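Shared Table FAQ

Can I leave my things on the round table?
Yes, until the end of the month. Then Hala Nimri clears it, and she is not sentimental.
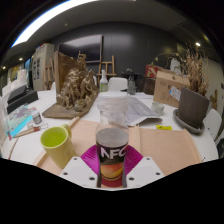

2 min read

Whose is the gold sculpture?
Unclaimed since March. It stays - moving it takes more courage than we have.

Is the yellow-green mug up for grabs?
No. Mugs go back to the kitchen, even the bright ones.

What about open cans and jars?
Put the lid on and your name under it. Unnamed food goes to Anas Farah, who eats anything.

Where do I ask?
Room 103.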